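Friday, kitchen table – drawer demos, day 2

Started 9:40, late. Leader arms wouldn't pair with the new laptop, swapped back to the old one. Vega Mateos driving in the morning, Ming-te on the keyboard, me after lunch. Session goes on the Gadovach drive under drawer_open, NOT in the tray folder like last time.

Task as we're running it now: right arm goes to the drawer handle, pulls to the stop, lets go, backs off to the ready pose. Left arm holds still by the wicker tray the whole time. Left gets its own task (corn out of the tray) but that's Monday's problem. Leaving the left arm powered and recorded anyway so the action vector stays the same size for both tasks. Zeros from an arm that's off made a mess of the normalization in the first set.

Practice runs first, 3 by hand and 3 by remote, none of them saved.

By hand = guiding mode, grab the wrist, walk it in. Good for finding where the approach wants to be. Bad for the last couple centimeters, you push on the handle through your own hand and the arm doesn't know it was you. Force trace looks like the drawer is fighting back. Also your arm is in the head view. Vega tried crouching behind it, still an elbow in every one. So: by hand only for teaching the ready pose and the pre-grasp pose, then everything recorded is remote. Wrote both poses to the config, backup in the Canska repo.

Remote notes
– Scale at 1:1 felt twitchy near the handle. Dropped to 0.6, much better, but then you run out of leader travel on the pull. Clutch once before the grasp, never during.
– Come in from the side with fingers open and level. Coming in from above scrapes the bar.
– Don't squeeze hard. Grip force down to half and it still pulls fine.
– The cable loop on the right arm. It swings down over the table when the elbow is low and gets close to the mug tree on the way back. Keep the elbow up on the retreat.
– Driver looks at the head view only, no peeking over the monitor at the table. If you drive on info the policy wont have you get demos it can't copy. Ming-te caught me doing it twice.

Clutter stays as is. Mugs on the tree, plates in the rack, corn in the tray. We want it there, the point of this set is that the arm learns to ignore all that and go for the handle. Same layout for the first block, then we start moving things.

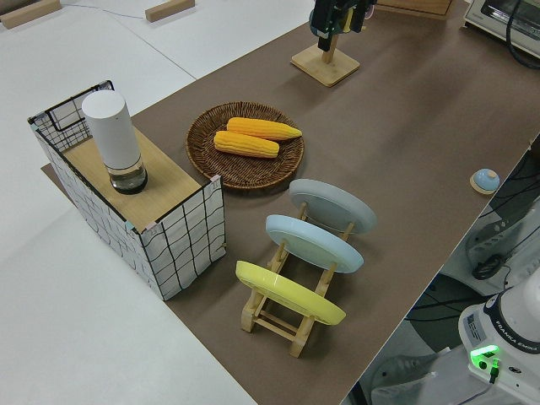 Corn in the wicker tray throughout, leave it.

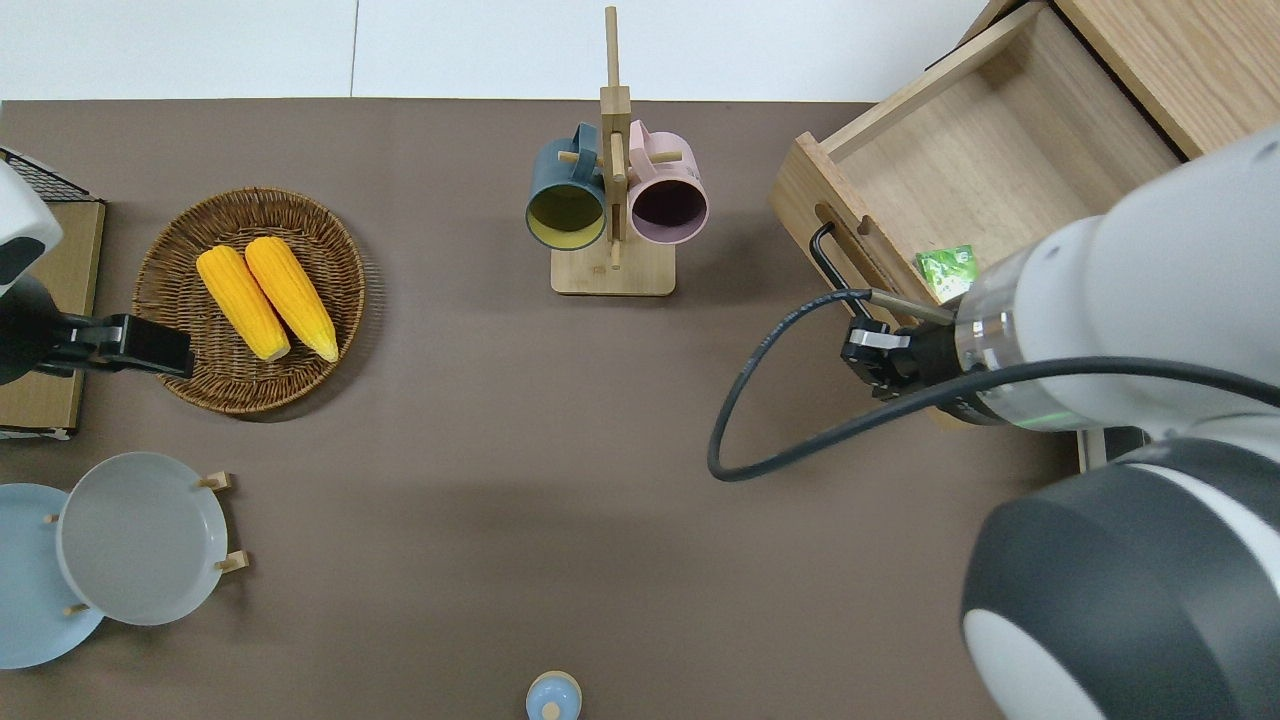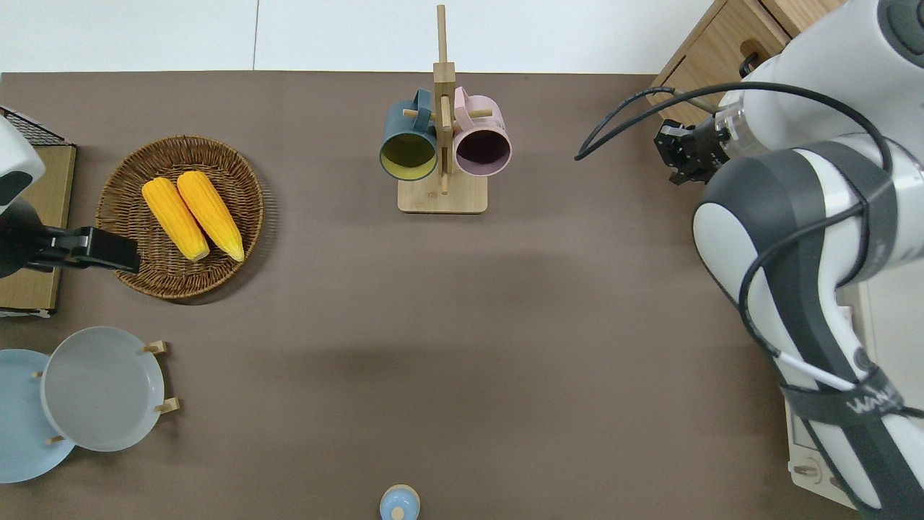

Morning block

First block went ok. Vega is much smoother than either of us, her pulls are one motion. Mine have a little hitch where I wait to see if the fingers are on. Question for the group is whether to keep hitchy ones. My vote is keep if it's a short pause, since the policy will need to wait sometimes too. Ming-te says pauses teach it to pause forever, he has seen it sit in front of a handle doing nothing until somebody hit stop. Fair. Compromise: trim anything with no motion longer than a second, flag the episode, train once with and once without.

Threw out 8 from the morning. Reasons, from the sheet:
– gripper closed on air next to the bar, driver went around again
– clutch pressed in mid pull, arm jumped
– left arm drifted because somebody leaned on the left leader (me)
– reset person's hand still in view at the start
– a couple where the drawer was not pushed all the way back in before start, so the pull is short

The last one is a reset problem, not a driving problem. New rule, reset person pushes the drawer in until it touches and says "set" out loud. Driver doesn't start until they hear it. Sounds dumb, worked fine all afternoon.

Packet: if it shifts inside the drawer during a pull leave it. Don't re-center between episodes. Free variety.

Afternoon

Lost most of an hour to the wrist camera. Timestamps were drifting against the joint states, visible on playback – fingers closing in the video after the joint log says closed. Not the cable. Turned out the recorder had two copies running, one left over from before lunch. Killed both, restarted, checked sync by tapping the gripper on the table three times and lining up the taps. Do the tap check at the start of every block from now on, takes ten seconds.

The morning block is probably fine, recorder copy number two only started when I came back from lunch and hit the icon again. Ming-te Tsang to confirm with the sync script before anyone trains on it.

Drove until my wrists got tired. After that the demos got noticably worse so we stopped. Switch drivers sooner, don't be a hero.

Last kept episode is number 231, counting the ones from before this week. Guron branch has the converter that reads this format, main does not. Don't convert with main, it drops the gripper channel without telling you.

To do
– Ming-te: sync script on the morning block, post result in the channel
– Vega: write down how she holds the leader for the pull, with her thumb or whatever it is, so the rest of us can copy
– me: trim script with the one second rule, flag column in the sheet
– move the mug tree a bit for block two, then the tray. One thing at a time so we know what broke it
– tie up the right arm cable loop. Velcro, not zip tie, wrist needs to turn all the way
– ask Tai people if their closing-the-drawer demos used the same handle grasp or if they pushed on the front panel. If they pushed we can just chain the two
– new foot pedal for the clutch, current one sticks

Left both arms in ready pose, brakes on. Leader arms are under the bench.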